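Old towers, bare sockets and one very long evening

So I finally did the thing I've been promising to do since September and started learning my way around the inside of a desktop PC. I'm the person who paid the shop in Rendodville to put in a memory stick. I'm not proud of it, but I was scared of snapping something!

What got me over it was lying the case down flat. I'd always pictured people working on these things standing up, arm in to the elbow, flashlight in their teeth. Put the tower on its side, take the panel off, and suddenly it's a drawer full of parts – much friendlier. I could see where the wires wanted to go (the answer is everywhere).

The processor is the bit I got stuck on for ages. It's so small for something that does all the work, and without a cooler on top it looks weirdly naked, just a little silver square in its socket. I didn't touch it. I did touch the memory, 3 times in and out, until I stopped wincing at the click. Start with memory if you're nervous, and push harder than feels polite.

The other thing I've fallen for is the practice board. It's 3D-printed, plain gray, with raised shapes like the sockets and slots on a motherboard, and apart from one thin blue strip of circuit board there's nothing on it you can fry. I wish I'd met one before I met the real thing. You get to learn the layout without worrying about the bill, and my old Osico machine at home would have had a much calmer life.

Next on my list is cable tidying, which the Ollum forum has 2,000 opinions on. I've read 9 of them and I'm already confused. Somebody swears by Velcro ties from Barreto, somebody else says zip ties or nothing. I'm leaning Velcro – I change my mind too often for zip ties.
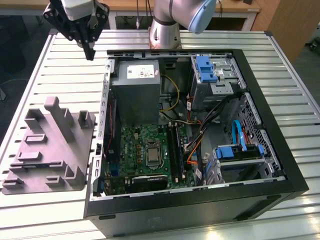
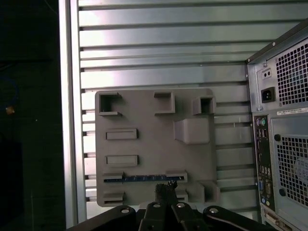 The tower on its side with the processor showing, then the gray practice board standing up against the slats.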